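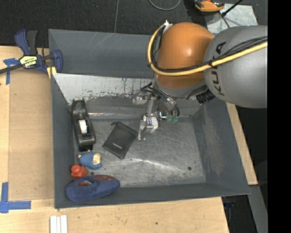 An orange and gray KUKA arm over a gray bin on a wooden tabletop.

Print this message | E-mail this message

Re: [readers-list] Is anyone else doing the big reread this winter?
01/10/2023
Posted by: list member, Tavares branch

> I finished the first Novirmont book over the holidays after putting it
> off for years, and I'm torn about going on. The first half was slow and
> then I read the last part in one night. My branch library has book two
> but not three, and the waiting list for the new one is already silly.
> Do the middle books hold up? And does it matter if I skip the
> novellas? Someone at the bookstore told me to start with those, which
> seems backward to me.

Oh, please go on! I am so happy somebody brought this up, as I'm in the middle of my own reread and have been boring my whole household with it.

Yes, the first half of book one is slow. I'd forgotten how slow until I picked it up again (all that business with the salt taxes!). But everything she sets up in the harbor chapters gets used later, and some of it not until book 4. There's a line the ferryman says about the lamps that I went right past the first time, and when I hit it this month I had to put the book down and go walk around the kitchen. I won't say more than that.

Book two is my favorite of the lot, and I know that puts me in the minority here. Most people on this list seem to like three best, for the siege. Two is quieter. It's mostly letters between the sisters, and if you don't like novels in letters you may struggle for the first 100 pages, but the younger sister is so funny when she's angry that I'd have read her shopping lists. The audiobook handles the letters well too, with a different reader for each sister, and it helped me keep straight who knew what.

On the novellas: your instinct is right, don't start there. There are 2 of them, collected in one paperback, and the second gives away the big surprise in book three on its very first page. I have no idea why a bookstore would send a new reader to it. Read them after three, or save them for the end, the way I did. The first one, the one set at the inn, is lovely on its own and only 199 pages in the large print edition, so it makes a good weekend.

As for getting hold of book three, a few ideas:

Fenow did a reissue of the whole series with the blue covers, and those turn up used all the time. The type is a bit small and the map is printed across the fold, so you lose the whole east coast, but the text is the corrected one. The older Skodar edition has the better map and the worst typos I've ever seen in a printed book. In one chapter the duke's name is spelled three ways. I have a soft spot for it anyway, since it's the one I read first, on a bus, with a cold.

If you're in reach of the Tavares branch, we have two copies of three on the shelf, and they'll send one over to your branch if you ask at the desk. It went quickly when I asked for book four that way last January. The e-book is usually free sooner than the paper copy, too, if you can stand reading on a phone.

About the new one, I'm trying hard not to have opinions before I've read it! The early reviews I've seen are split right down the middle, and the complaint seems to be that it leaves the city for most of the story. That worries me a little. The city is half of why I love these books. But people said the same about three before it came out, and look how that went. I'm on the waiting list like everyone else and I've been told it could be spring.

One more thing for anybody rereading. Has someone made a family tree that doesn't spoil book four? The one printed at the back of the Fenow set shows a marriage that hasn't happened yet, and I'd like one I can safely hand to my daughter, who is just starting. I started drawing my own on the back of a calendar and ran out of room at the second set of cousins.

Do write back when you get to the letter with the pear tree in it. I want to hear what you thought, and whether you guessed.

Happy reading,
from the Tavares branch

Recent messages on this list
- Best translations for a first-time reader of long sagas
- Large print: which publishers do it well?
- Re: Re: Books that made you miss your stop
- Skodar paperbacks, spines cracking
- What we read in January
- Re: Audiobooks with more than one reader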